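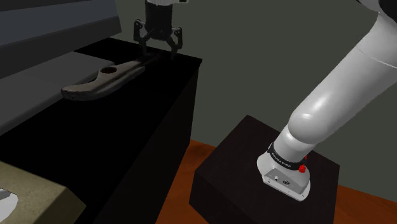
The simulated arm over the wrench, gripper open.

Jan 2, 2025
By Banafsheh Nazari

Hamidreza Bakhtiari has picked up the same wrench 400 times and has never touched it. It lives on a black table in a simulator, and he reaches it with a hand controller from a desk chair in a second-floor office that smells of someone else's soup.

"My mother thinks I build robots," he says. "I've explained that I sit in a chair and pretend to be one. She prefers her version."

Bakhtiari runs demonstrations at Wellar, a small outfit that teaches robot arms to handle tools by having a person do the job first, over and over, while the software takes notes. Some of it happens on a real arm down the hall. Much of it now happens on screen, where the arm is a rendering of a Franka, the floor is a colour of wood the company could never afford, and dropping something costs nothing except your opinion of yourself.

The current project is called Hapeta. The wall calendar says it was meant to be finished last April. The goal for the wrench task was 1,000 good demonstrations, and I made the mistake of asking what counts as good.

"You get it off the table, you hold it up for 3 seconds, you don't drag it through anything," he says. "And you don't do anything weird. That last one isn't written down, but it's the one I throw most of them out for."

Weird, as he defines it, is a broad church. Weird is coming in sideways. Weird is stopping halfway down to scratch your ear, so that the recording shows an arm pausing over a wrench in deep thought. He once reviewed a batch from a summer student and found that every approach included a tiny loop to the left. The student had been steering around a coffee mug on his own desk.

"The policy learned the loop," Bakhtiari says. "Of course it did. It learned it beautifully. We had an arm that avoided a mug in another dimension."

He lets me try. The controller is lighter than I expect and the arm is slower, trailing my hand like a teenager being taken shopping. I open the gripper, bring it down over the handle and discover that I have no idea how far away the table is. On a flat screen, above and behind look much the same. The fingers hit the tabletop. The arm shudders. Bakhtiari makes a note.

"Was that for the data?" I ask.

"That was for me."

The wrench, he explains, is a mean object to begin with. It's long and flat and lies close to the surface, so there isn't much to close on. The head is wide, with a hole through it, and new people always go for the head. It looks like the important part. He goes for the handle, partway along, and lines the fingers up across it before he descends. Too near the tip and the heavy end swings down as soon as you lift. He has watched a great many heavy ends swing down.

On my third go I get it up. It hangs there, tilted, for what feels like a long weekend. Then it slides out and lands back on the table without making a sound, as the simulator has no audio. I found this worse.

I ask whether it bothers him that the point of all this is a machine that won't need him in the chair. He gives it more thought than I'd expected for a question he must get at every barbecue.

"The first version trained on my demos was awful," he says. "But it was awful like me. It came in a bit high and then corrected, and I do that. I'd never noticed. My wife watched the video and said, that's how you park."

The hand-guided work on the real arm is another matter. There you take hold of the thing by the wrist and walk it through the motion, and the arm goes limp and lets you. Bakhtiari likes it better and does it less. It's tiring, he says, and your own arm gets into the camera view, and by mid-afternoon you're leaning on the robot like a fence. Remote control is tidier. It also lets him work in socks.

Wellar keeps every recording, including the bad ones. The total for Hapeta stands at 1,791 attempts from everyone who has sat in the chair, and mine are in there too, under a folder he wouldn't let me read the name of. A few of the failures might be useful, he says, for teaching the system what trouble looks like.

"Yours are very clear examples," he adds. I believe he meant it kindly.

Before I go he does one more himself. Down over the handle, a bit high, a small correction, close, lift. He holds it and counts under his breath, though the software does the counting. Then he hits reset, and the wrench is back on the table at a slightly different angle, and he starts over.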